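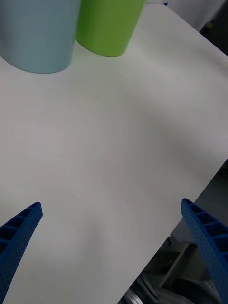
Fig. 1. Pale blue cup and lime green cup, white table.

HARD WATER IN LALVILLE: WHO NOTICES AND WHAT THEY DO ABOUT IT
Project report, December 2003
Isla Sutherland, Omid Bahrami, Parisa Hassanpour
Supervisor: Soudabeh Tehrani

1. Why this subject

Everyone in Lalville moans about the kettle. White flakes in the tea, grey ring round the bath, shower head that sprays sideways. We wanted to find out if people on the hill have it worse than people by the river, as everybody's gran seems to think, and whether anything people do about it makes a difference. First idea was to do the whole town. Soudabeh said no, pick a few streets and do them properly, so we did.

2. Background

Rain is soft. It goes down through chalk or limestone and picks up calcium and magnesium on the way, and by the time it is pumped up again it is hard. Two sorts. Temporary hardness comes out when you boil the water, that is the scale in the kettle. Permanent hardness stays in and needs something else to shift it, for instance washing soda. Most tap water that is hard has some of each.

Hard water isn't bad for you as far as we could find. It is bad for heating elements, and it uses up soap before the soap can do any cleaning. The scum is the soap and the calcium joined together.

The town gets water from two places. The old borehole at Virby feeds the hill. The river side has been on a mixed supply, part borehole and part reservoir, since before any of us were born. The change-over is somewhere near the station but we could not get anyone to tell us which street exactly.

3. What we did

Started in September. Picked five streets, two on the hill, two by the river, and Station Road in the middle as the awkward one. Knocked on doors after college. In the end 34 households filled in the form, which was less than we hoped. People were mostly nice about it. A lot of them thought we were selling softeners.

The form asked how often they descale, what with, whether they use a filter jug, how old the kettle is and whether they think the water is hard, medium or soft. Left a space for comments at the bottom and that turned out to be the best bit.

From each house we also took a sample from the cold kitchen tap. Let the tap run first, then fill the bottle right to the top, lid on, label straight away. (We did not label straight away on the first evening and had to go back. Sorry to Mr Jafarzadeh on Station Road who had us round twice.)

Testing was by shaking with soap solution. Measure out the sample, add soap solution a bit at a time from the burette, stopper, shake, wait. When the lather stays put, stop and read off how much soap went in. More soap means harder water. Each sample done 3 times and the middle reading kept. Then boiled some of the same sample, let it cool, filtered it and did it again, so we could split temporary from permanent.

Parisa did nearly all of the shaking and would like it noted.

4. Results

Hill streets: hard, every one. They took the most soap and there was hardly any spread between houses, which makes sense as it is all the same borehole. After boiling they dropped a long way, so mostly temporary hardness.

River streets: softer than the hill, though not soft. Compared with the distilled water we used as a blank they still took plenty. The drop after boiling was smaller.

Station Road: all over the place. The top end matched the hill and the bottom end matched the river. The houses in the middle changed depending on what day we went, and we think the supply must get switched or mixed there. Would need a lot more samples to be sure.

So gran is right about the hill.

What people think is a different matter. River people were just as likely to call their water hard as hill people. Nobody ticked soft. The comments give some idea why:

"Moved here from Akbari and the shampoo stopped working."
"It's the kettle, they don't make them to last."
"My mother used to keep a marble in the kettle. Don't know if it did anything."
"Tea has a skin on it unless you put lemon in."

The marble came up in more than one house. The idea is that the scale goes on the marble instead, or that it knocks about and stops the scale setting. We tried it with an old college kettle for a week and could not see any difference, but a week is not long.

Descaling: vinegar was the favourite by miles, then the sachets from the hardware shop, then nothing at all. Households using vinegar did it more often than the ones with sachets. Filter jug owners descaled least. That might be the filter working or might be that people with a jug stop looking. We didn't think to ask when the cartridge was last changed. Should have.

5. A quick sum on the kettle

Omid boiled 500 ml of hill water dry in a weighed beaker and weighed what was left. Then the same with river water. Hill beaker had a thick white crust and the river one a thin film. We were going to put in a graph of how much scale a family kettle would make in a year but it relied on a guess for how many cups people drink, and the guesses in our own three houses were so far apart that we left it out. Omid's dad alone would wreck the average.

6. Problems

Soap solution went cloudy halfway through and a new batch had to be made up. We checked it against the blank and it came out close, but not identical, so the later Station Road readings may be slightly off.

Only asked people who were in. So probably more retired people than there should be.

The word "hard" means differnt things to people. One lady meant it comes out of the tap too fast.

Wrote to the water office at Pronside twice for their own figures. Nothing back by the time of handing in.

7. If we did it again

More of Station Road, fewer hill houses, they are all the same. Ask about washing machines as well as kettles. Label the bottles. Ask about cartridges — and about pipes, becuase two people told us afterwards they had old lead ones and we don't know if that matters for this test.

Thanks to Bahman Jafarzadeh for the biscuits and to the lab for not charging us for the burette tap.

Appendix A: blank form
Appendix B: soap readings by street (hand-written, in folder)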